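Laundry questions, answered as best I can
June 12, 2020
By Nazareno Melis

I've been writing about washing, drying and folding clothes for a few years now, and the same questions keep landing in my inbox. I finally sat down with a pot of coffee and went through them. If yours isn't in here, write to me again — I do read everything, I'm just slow.

Do I really need to sort by color?

Less than your mother told you. I keep new dark things away from whites for the first few washes and after that I get pretty relaxed. What I do sort by is weight. Jeans and towels go together, shirts and thin stuff go together. A zipper banging around with a thin blouse does more harm than a navy sock ever did in my house.

How much detergent should I use?

Half of what you're using, probably! I used to fill the cap right up to the top line and then wonder why my towels felt like cardboard. Now I use 2 tablespoons for a normal load and a bit extra if somebody has been gardening. If your clothes come out stiff, run them through once more with no soap at all and see what the water looks like.

Why do my T-shirts go crooked after a wash?

Mostly it's how they were cut. If the fabric was a little off the grain at the factory, it wants to go back to where it was, and the side seam wanders around to the front. You can tug it straight while it's damp and dry it flat, which helps until the next wash. I've got a shirt from a shop in Dotville that has been twisting since the day I bought it, and I still wear it.

Is there a right way to fold a shirt?

Tatsuya Nishimura wrote in from Plitstead to tell me my method was wrong, and he may have a point. He lays the shirt face down, brings both sides in to the middle, then folds up from the hem in thirds. I lay mine face up and fold it in half the long way first, sleeves together, then in thirds.
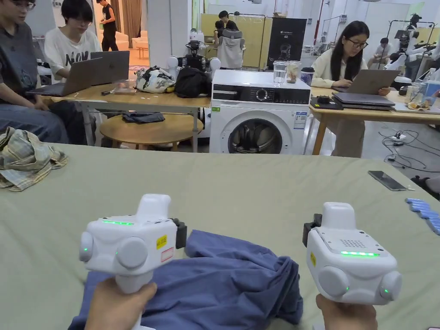

His way gives you a nicer front with no crease down the middle. Mine is faster, and I've got four people's worth of shirts to get through on a Sunday night, so I'm sticking with it. Try both and pick one. Whichever you choose, smooth it out with your palms before the first fold or you'll be pressing the wrinkles in.

Can I put wool in the machine?

Some of it. Read the label, use the coldest setting and skip the spin if you can. I felted a sweater in December that I'd had since college (hot cycle, wasn't looking) and it would now fit a medium-sized cat. Anything I care about gets washed in the sink.

How do I get the musty smell out of towels?

Hot wash, a cup of white vinegar instead of softener, and dry them all the way. All the way! Thick towels feel done on the outside long before the middle is. Hang them spread out afterward too, because a towel bunched up on a hook is never going to dry.

Do you iron?

Collars, and tablecloths when my in-laws are coming. That's it.

Recent posts
Getting candle wax out of a tablecloth
Clotheslines for small balconies
Socks: a system
What I keep in my mending basket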